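Frequently Asked Questions: Nuketti Hand-Held Gripper Kit

These are the questions we get most often from people thinking of buying or renting the Nuketti kit, and from people who already have one on the bench. If yours is missing, write to the Tullness support desk through the contact form.

General

What is the Nuketti kit?

Nuketti is a gripper you hold in your hand, with a wide-angle camera fixed to it. You do a task with it the way you would like a robot to do it. The camera records each run, and the software turns the recording into training data for a robot arm fitted with the same style of gripper. You do not need a robot in the room to record.

Who is it for?

Most of our customers are small labs, teaching departments and companies that want to try out a task before they pay for an arm. Laundry and garment handling is the most common use, followed by kitchen work and parts sorting. You should be comfortable installing software and working from a command line. You do not need to have trained a model before.

What comes in the box?

One gripper with camera, one spare pair of soft finger pads, a charger, a printed calibration sheet, a hard case and a license for the Remari software. The computer is not included. Neither is the memory card, as customers asked us to leave the choice of size to them.

How much does it weigh?

The gripper weighs 700 grams with the camera mounted. Most people can work with it for half an hour before they want a rest. If you plan longer sessions, look at the wrist strap on the accessories page.

Do I need one kit or two?

One is enough for picking, placing, opening drawers and simple folds. For full garment folding, where both sides of a shirt have to be held at once, you will want two. The software pairs two grippers and lines up their recordings by time. Pairing has to be done again if you change the battery in either unit.

Recording

What does a recording look like?

You get a round, strongly curved picture taken from the gripper's own point of view. The gripper body is always at the bottom and the fingers point up into the work. The corners are black. All of this is expected and you should leave it alone — the software needs the full circle, and cropping the files before import is the most common cause of failed uploads. 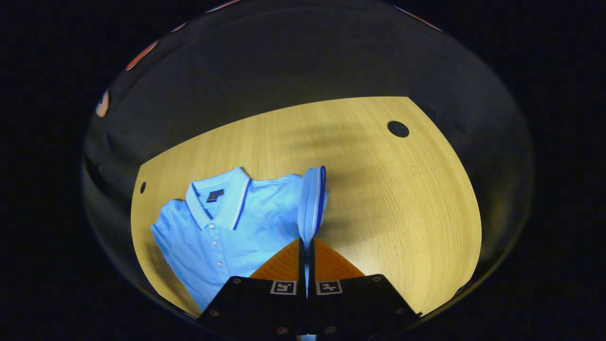 Polo shirt task: a flap of the shirt held between the gripper fingers, marker tags at the bottom.

What are the square black-and-white tags for?

There is one for each finger. The software reads them to work out how far open the gripper is at each moment. Keep them clean, and do not cover them with tape or stickers. If a tag gets scratched, print a new one from the support page on matte paper. Glossy paper reflects the room lights and the tag will drop out of the reading.

Can it pick up a single layer of cloth?

Usually, if you come in at a low angle and close slowly. Knit fabric is easier than smooth woven shirting. Very thin linings are hard, and we do not list them as supported. Edges, cuffs and trim bands are good places to grip and give the most repeatable results.

Does the color of the garment matter?

Less than people expect. Strong contrast with the table helps when you review runs by eye, but the training step copes with most colors. Black clothes on a black table are the one combination we ask you to avoid.

What kind of table should I use?

Any steady table at waist height. Visible grain or a light pattern is useful, as the software tracks the movement of the camera partly from surface detail. A plain white glossy top is the worst choice. If that is all you have, put a patterned cloth over it and tape the corners down. Cable holes in a desk cause no trouble for tracking, though a finger tip can catch in one if you slide the gripper flat along the surface.

What about lighting?

Normal room light is fine. Shadows across the table are fine as long as they stay put. Moving shadows, such as blinds in a draft or people walking past a window, will lower the tracking score. Turn off any lamp that flickers.

How many runs do I need?

For a simple pick and place, plan on 37 good runs as a first set. Train on those, look at where the model goes wrong, and record more of that part. Folding takes a good deal more, and we cannot give one number that fits every garment. Vary the starting position between runs. A shirt that always starts in the same spot will give you a model that only works in that spot.

What counts as a bad run?

Delete any run where you dropped the item by accident, stopped to talk, or let your free hand into view. A run where the item slipped and you picked it up again cleanly is worth keeping. Remari has a tag for these, called "recovery," and it weights them separately.

Hardware and care

How long does the battery last?

A full charge gives four hours of recording. The charge light turns amber when there are 27 minutes left. Recording stops by itself before the battery is empty, and the file is closed properly, so you should not lose a run.

How often do the soft pads need changing?

It depends on what you handle. With clothing they last a long time. With cardboard and rough plastic they wear along the inside edge first, and you will notice items turning in the grip. Pads are sold in pairs. Change both together and run the short calibration again afterward, using the printed sheet.

How do I clean the gripper?

Wipe the pads with a damp cloth and mild soap. Use a dry lens cloth on the camera. Do not use alcohol on the pads, as it makes the surface hard over time. Lint builds up where the fingers meet the body, and a soft brush gets it out.

Can I take it apart?

You can remove the finger pads, and you can tighten the screws on the face of the body with the small key clipped into the lid of the case. Do not open the camera housing. The lens position is set at our workshop, and once it has moved the unit has to come back to us.

Why does my camera show colored streaks near the rim?

A very wide lens picks up reflections along its outer edge, and light from bright objects nearby can show up there as short arcs. They do not affect training. If a streak reaches the middle of the picture, clean the lens and check for a lamp pointing straight at it.

Software and robots

Which robot arms does it work with?

The Anozie gripper mount is sold separately and fits any arm with a standard round tool flange. We supply drivers for the arms on our compatibility list, and the list is updated each March. For other arms you will have to write the motion side yourself. The data format is open and described in the manual.

Do my recordings leave my building?

No, unless you choose the hosted training plan. The standard license runs on your own computer and works without a network connection after activation. On the hosted plan, files are deleted from our servers when you close the project.

Can I use data recorded on the older model?

Yes, as long as it was recorded with the current lens. Import it as a separate set and let Remari convert it. Do not mix the two in one folder before import. Files from the earliest units, with the narrow lens, cannot be converted.

Will the robot fold as fast as I do?

No. Expect the arm to be slower than your own hand, mostly because of the speed limits on the arm. You can raise the playback rate in Remari once the task is reliable, but raise it in small steps and stay near the stop button while you do.

Ordering and support

Can I try it before buying?

Yes. The rental plan runs by the month and the rental fee for the first month comes off the price if you decide to buy. Rental units are the same as the ones we sell. They may show marks on the body, and they always ship with new pads.

What does the warranty cover?

It covers the camera, the battery and the moving parts. Pads and marker tags are treated as supplies and are not covered. Drops are not covered either — please use the case when you move between rooms.

What if my task does not work?

Send us a few of your runs along with the training log. Support for new customers includes one review of this kind at no charge. We will tell you if we think the task is outside what the kit can do, and wet cloth, loose thread and anything sharp are on that list for now. Further reviews are billed at the hourly rate shown on the service page.

How do I return a kit?

Ask for a return number first and write it on the outside of the box. Take your memory card out before packing. Kits sent back without a return number are held at the Tullness workshop until we can match them to an order.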